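Teleoperators wanted, Evport bench, days and some evenings

Posted by Divya Thevar, Larkden
Part time, paid hourly, starts July

We need people to run two robot arms by remote control and show them how to do small table jobs. Over and over. You move, the arms move, we record it, the recordings go to the training people upstairs. That's the job.

No degree needed, no coding. If you've played a lot of video games or done sewing, dental lab work, model kits, line cooking, anything with your hands, please apply. We've had good operators from all of those.

What you'd do

Sit (or stand, the chair goes up) at the leader station and drive both arms through a task sheet
Reset the table between takes. Put things back on or near the marks, then shift them a bit so no two takes start the same
Mark each take good, bad or unsure on the tablet. Unsure is fine, use it
Do some takes by hand guiding, where you hold the arm itself and walk it through the move. Slower, harder on the shoulders, we keep those blocks short
Write a line or two at the end of the shift about what felt wrong. Cable snagging, a grip that slips, a finger that lags, whatever
Swap seats with your partner when either one gets tired

Hours and pay

Shifts are 3 hours, mornings from 9 or afternoons from 1. One evening shift on Thursday, 5:30 start. You get 30 minutes paid break in the middle and we do mean take it, your takes get sloppy otherwise and then we throw them out anyway.

Pay rate is in the form, same for everyone, goes up after your first 200 good takes. Most people get there some 3 weeks in. Bad takes don't count against you. Paid training is the first two shifts.

Minimum two shifts a week. More if you want, there is plenty to record.

Who does well at this

Patient people. People who can do the same thing a lot of times and still be a bit curious about it on take 40. You need to be OK with being watched for the first few days, Benjie Soriano trains everyone and he sits right next to you. Left handed is fine, tell us so we can set the station up.

You should be able to see small gaps and edges clearly (glasses fine) and be on your feet for part of the shift. If you get motion sick in a headset let us know, most tasks dont use one.

You need to be 18 or over and able to work on site. There is no work from home version of this, people ask every time.

What you'd be working on

Right now it's mostly cans and trays, two arms together. Gripper on the left arm, a hand with jointed fingers on the right. The gripper is easy to learn. The hand takes longer, expect your first takes with it to look silly, ours did. The tricky part is getting a good hold on one can when there is another one right up against it, without knocking both. Go slow on the approach, close gently, then lift. Later in the summer we move to folding and to lids.
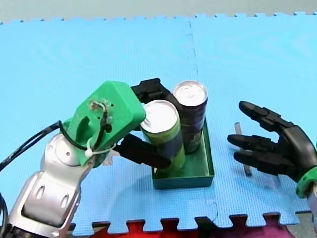 How to apply

Fill in the form on the Larkden jobs page, pick "Evport teleop" from the list. Short answers are OK. One question asks about something fiddly you've done with your hands, thats the one we read first so please don't leave it blank.

If the form breaks, phone the front desk and ask for Finlay Rankin.

Then you come in for a 60 minute tryout. Paid. You get a short safety talk, where the stop buttons are, how to let go of the controls, then you drive. We are not looking for a perfect run, we want to see how you go about it on the second and third try. Wear closed shoes, tie back long hair, no loose sleeves or dangly bracelets. Lockers by the door.

You'll hear from us either way, usually within the week.

Small print

Your hand movements and the table get recorded during takes. Faces aren't recorded. You sign a consent sheet at the tryout, Senga Forsyth can go through it with you if you have questions, and you can ask for a copy ahead of time.

Ground floor entrance, step free. Parking behind the building, bikes inside.

Applications stay open till the seats are full.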